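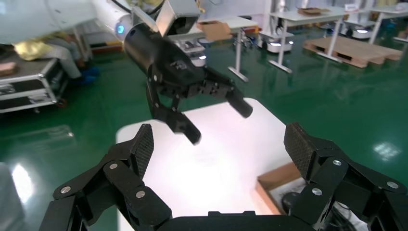
What do I do with a whole box of mystery power cords?

Posted by Janaka Wanigasekara in Home & Storage

Hi all, first time posting here so go easy on me. We moved to Plidthorpe in March and I'm still working through the last of the boxes. One of them is nothing but cords. I counted because my wife bet me there were over 100, and there are 52, so she owes me dinner. Some I recognize (the one for the old Zideck printer we gave away, two for lamps) but most of them I couldn't tell you what they go to. A few don't seem to go to anything we own.

I hate throwing stuff out. I also know that the minute I toss one I'll find the thing it belonged to - this has already happened to me with a camera battery charger and I'm still mad about it.

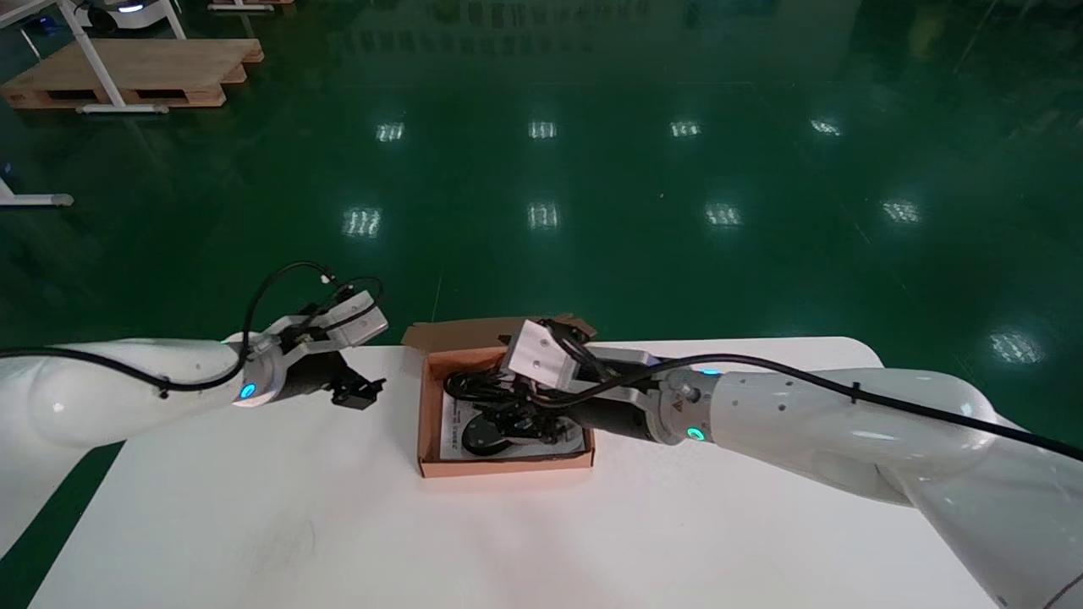

So my plan was to sort them somehow, but every time I dump them out they've tied themselves together again. How do you all store these? Do you wrap them, tie them, bag them? And is there a rule for how long you hang on to one before you let it go? Also can they go in the regular trash around here, or is there a drop-off?

Two replies

mrs_iyer_garage

Oh I have been where you are! We had three boxes when my dad's house got cleared out, and it took me a whole weekend and a lot of iced coffee.

What worked for me was sorting by the end that goes into the machine and forgetting about the wall end, which is nearly always the same anyway. Gallon zip bags, one kind per bag, and a strip of masking tape on the front with a marker. If you know what a cord is for, put the tape right on the cord too, near the plug. Do that the day you buy the thing, you will thank yourself.

For wrapping, go loose. I used to wind mine tight around my elbow like my uncle did with extension cords, and the rubber started cracking right where it bends at the plug. Now I make a soft circle a little bigger than my hand and put one hook-and-loop tie on it. I got a roll of 200 ties at Pivmont Hardware and I'm still using it.
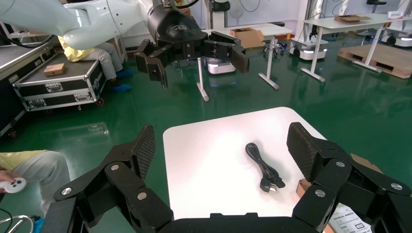

A loosely coiled black power cord with its plug.

My rule is two of each kind. If there are five that look the same, three go. The ones with the big square brick on them I'm pickier about - check the volts and amps printed on the brick before you ever plug it into something, even if it fits. My sister cooked a perfectly good speaker that way.

And if you see bare wire or a nick in the covering, just get rid of it, don't tape it up.

Edit: forgot the last part. Please don't put them in the curbside recycling bin, they wrap around the sorting equipment. Call the transfer station and ask about electronics, ours takes cords any day they're open. Thrift stores sometimes want them too but ask first.
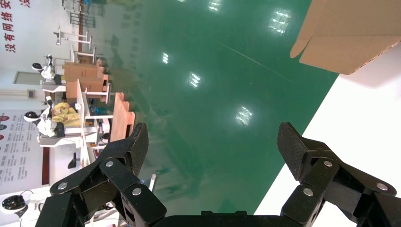 dale29

Toilet paper rolls. Fold cord up, stuff in roll, stand them up in a shoebox. Free. I write on the roll what it is. If I don't know what it is I write "?" and if it still says "?" next year it goes in the trash.

Doesn't work for the real thick ones.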